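Bench notes: keeping the hand-held grippers going

I do the upkeep on our Metano pair, and the finger pads are my whole life lately! I wipe them every 40 runs, then check the marker cubes for wobble, then try a pinch on something small before anyone touches the remote.

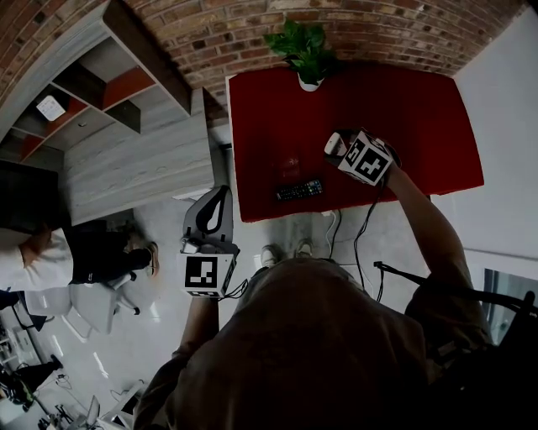 Salameh's crew wrote back after the November issue to say they swap pads at 748 runs and never bother wiping. Hmm. Ours get grubby long before that, so I'm sticking with the cloth (and the spare set in the drawer).

Next comes the handover check, both grippers close together over the red table, and I watch the cable

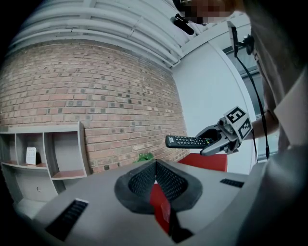 all the way through, looking for any tug on the arm.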